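Didus Play Library and Workshop, Drolleden
Call for participants: Family Play and Mealtime Language Study
Posted 2020-05-21

The Didus Play Library invites parents and guardians of young children to take part in a study of the words families use when they play at cooking, shopping and serving food. The study is carried out jointly with the Hikum Institute for Early Learning and is open to households in Drolleden and the surrounding district.

Background

The Play Library has lent toys and picture books to local families from the old Somogyi schoolhouse, built in 1873. Staff at the lending desk have long observed that play food is among the most requested material in the collection. The present study asks how children between the ages of two and five learn the names of foods, kitchen tools and actions such as pouring, sharing and cutting, and how these words move between the languages spoken at home.

Who may apply

We are seeking 30 households. At least one child in the household must be between two and five years of age when the study begins. Families who speak a language other than English at home are especially encouraged to apply. No previous membership in the Play Library is required. Households in which an adult is employed by the Library or the Institute are not eligible.

What participation involves

Each household will be asked to complete 13 short play sessions at home. A session lasts as long as the child wishes to play, up to half an hour. One adult keeps a written diary in a booklet provided by the Library, noting new words and the situations in which they were used. No audio recording is made. Two visits to the schoolhouse are also required, one at the start and one at the end, and child care for brothers and sisters is available during both.

A box of play material is lent to each household for the length of the study and must be returned at the closing visit. Ordinary wear is expected and will not be charged.

Compensation and privacy

Households that complete the study receive a family membership in the Library and a book voucher. Travel by public transportation to and from the schoolhouse is reimbursed on presentation of tickets. Diaries are stored under a number - never under a family name - and are destroyed when the final report has been accepted. Participants may withdraw at any time without giving a reason.

How to apply

Application forms are available at the lending desk and by mail. Completed forms must reach the Library by the closing date printed on the form. Applicants will be informed of the decision in writing. The final report is planned for March, and a printed copy will be sent to every household that took part.

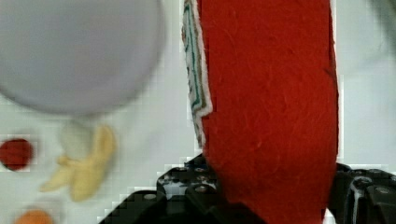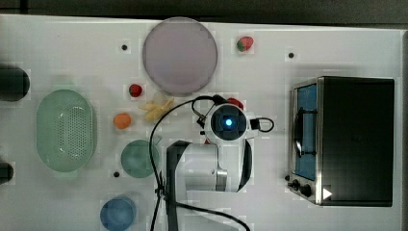
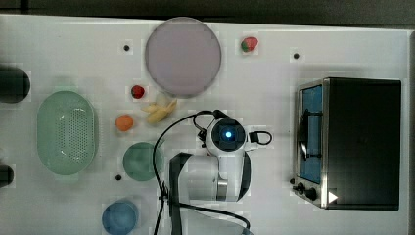

Red felt (first picture); plates, fruit and a toaster oven on a white tabletop (second and third pictures).

Questions about eligibility may be addressed to the study office, Didus Play Library, Somogyi Schoolhouse, Drolleden.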